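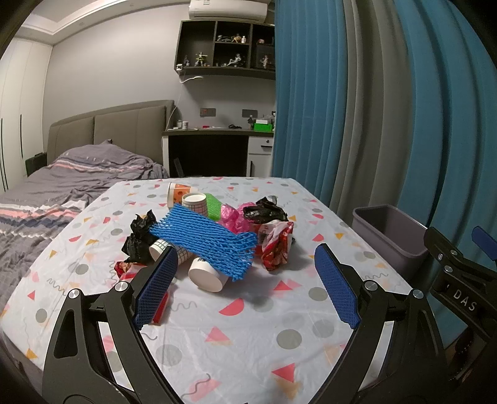
Pinça paralela ou de dois dedos articulados para lixo leve?

tcosgrove_lab
Estou a comparar a pinça da Ladura com a da Rukix para arrumar embalagens numa mesa. A Rukix anuncia 2.000 ciclos sem trocar as almofadas. Não acredito. Alguém mediu?

pinca_torta
Medi a minha. Troquei aos 1.785, e só com copos de papel. Com sacos de plástico nem cheguei a contar.

Ngaio
Depende da almofada. A texturada segura bem um copo deitado, mas numa rede de espuma as malhas prendem-se umas às outras e vem tudo atrás — ou não vem nada.

tcosgrove_lab
Duas pinças em cima da mesma pilha resolvem isso? Tenho dúvidas.

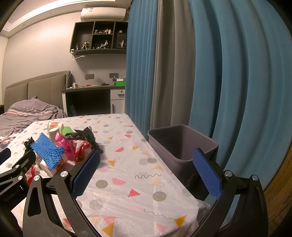

Tamsin
Para mim resolve metade. Uma segura, a outra puxa. O controlador da Pudex é que atrasa 30 ms num dos lados e estraga a coordenação.

pinca_torta
Discordo, o atraso vem do cabo. Troca-o e volta a medir antes de culpares a Pudex.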